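引き出しが途中で引っかかります。ロウ以外に方法はありますか

投稿者：みかん箱
投稿日：2021年2月17日

築年数の古い借家に住んでいます。居間で使っている木の机に浅い引き出しがついているのですが、冬に入ってから動きが悪くなりました。半分くらいまではすっと出て、そこから急に重くなります。力を入れると右側だけ先に出て、斜めになって止まります。戻すときも同じ場所で引っかかります。

机は1月に知人から譲ってもらったもので、メーカーはわかりません。裏に「3532」という数字のスタンプが押してあるだけです。金属のレールはなく、木の桟の上を引き出しの側板がすべる作りです。

試したことは次のとおりです。
・中身を全部出した（軽くはなるが、引っかかる場所は同じ）
・仏壇用のロウソクを側板の下に塗った（二日ほどはよかったが元に戻った）
・机の下に厚紙をはさんで傾きを直した（変化なし）

ネットで調べると紙やすりで削れという意見と、絶対に削るなという意見が両方あって迷っています。湿気で膨らんだのなら夏のほうがひどくなりそうなものですが、冬に悪くなることもあるのでしょうか。ふだんは文房具と領収書を入れていて、一日に何度も開けます。できれば道具を買い足さずに直したいです。 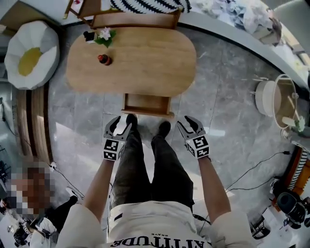

それと、引き出しを完全に抜こうとすると最後のところで何かに当たって抜けません。無理に引いていいものかどうかもわからず、奥の桟の状態はまだ確認できていません。抜き方も教えてもらえると助かります。

――――――
Mirjam Brunner

家具の修理を仕事にしていました。今は趣味で直しています。

まず抜き方です。桟ですべらせる引き出しは、奥に抜け止めの小さな木片がついていることが多いです。いっぱいまで引いてから、前側を少し持ち上げてみてください。それで外れなければ、天板の裏に手を入れて、回転する木片か短い釘がないか探します。回転する木片なら横に向ければ抜けます。釘の場合はペンチでゆっくり抜き、穴の位置を覚えておきます。無理に引くと背板がはがれるので、当たったまま引っ張るのはやめてください。

抜けたら、次の順番で見ます。

一、側板の下の面。黒く光っているところがあれば、そこが強く当たっています。
二、本体側の桟。真ん中あたりがすり減って溝になっていないか、指でなぞって確かめます。
三、底板。中央が垂れて下の桟に触れていることがあります。紙類を長く入れていた引き出しによくあります。
四、四隅の組み手。手で対角線方向に押してみて、ぐらつくなら接着が切れています。

右だけ先に出て斜めになるとのことなので、私は二か四を疑います。半分まで出たところで決まって重くなるなら、桟の減った溝の端に側板が乗り上げているのかもしれません。

冬に悪くなることはあります。暖房で乾くと板が縮み、引き出しと枠のすき間が広がります。すき間が広いと左右に振れやすくなり、斜めに噛みます。膨らんで全体がきついときとは症状が違います。この場合、側板を削るとすき間がさらに広がって悪化します。「削るな」という意見はそういう机のことを言っているのだと思います。

桟の減りが浅ければ、減ったところに薄い木のテープか、なければ厚手のはがきを細く切って木工用接着剤で貼ります。高さは左右で必ずそろえてください。一晩置いてからロウを塗ります。組み手がゆるんでいる場合は、古い接着剤をこそげ落としてから付け直し、対角線の長さを二本とも測って同じになるようにして、ひもで縛って固めます。

ロウは塗ったあと、古い布で強くこすってください。塗りっぱなしだと粉や紙くずがついて、かえって重くなります。二日で戻ったのはこれもあると思います。

――――――
ねじまわし

うちはRotexのスプレーを使いました。ホームセンターで売っています。シュッとやればすぐ動きます。木がどうこうは気にしたことがないです。

――――――
Mirjam Brunner（追記）

スプレーは成分を見てから使ってください。油の入ったものは木に染み込み、あとで接着剤がつかなくなります。中の領収書にもしみが移ります。使うなら、組み手と桟を直し終わってから、乾くタイプのものを布に取って薄く塗るくらいにしてください。

――――――
三丁目の古道具

前の方の説明でほぼ足りていると思うので、少しだけ。

引くときに片方の端だけ持っていませんか。つまみが二つある机で右だけ引く癖がつくと、右の桟ばかり減ります。うちのMusulbergの事務机がそうでした。直したあと両手で引くようにしたら、その後は噛まなくなりました。つまみが一つなら真ん中についているか見てください。後から付け替えて少しずれているものもあります。

それから、はがきを貼る前に左右の桟が水平かどうかも確かめたほうがいいです。水平器がなければ、ビー玉を置いてみればだいたいわかります。桟は小さい釘で留めてあるだけのことが多く、片方の頭が浮いて下がっていることがあります。それなら釘を締め直すだけで済みます。

裏の番号は部材の合わせ番号かもしれません。引き出しの背板にも同じ数字があるか見てみてください。違う数字なら、別の机の引き出しが入っている可能性があります。その場合は幅がもともと合っていないので、側板の外側に薄い板を足すことになります。

――――――
みかん箱（質問者）

ありがとうございます。天板の裏を手で探ったら、回る木片がありました。横に向けたら簡単に抜けました。

背板の数字も3532で、机と同じでした。組み手はしっかりしています。右の桟の手前の釘が一本浮いていて、桟が少し下がっていました。溝は爪が引っかかる程度です。今晩は釘だけ打ち直して、溝のほうは週末にはがきを貼ってみます。スプレーは今回はやめておきます。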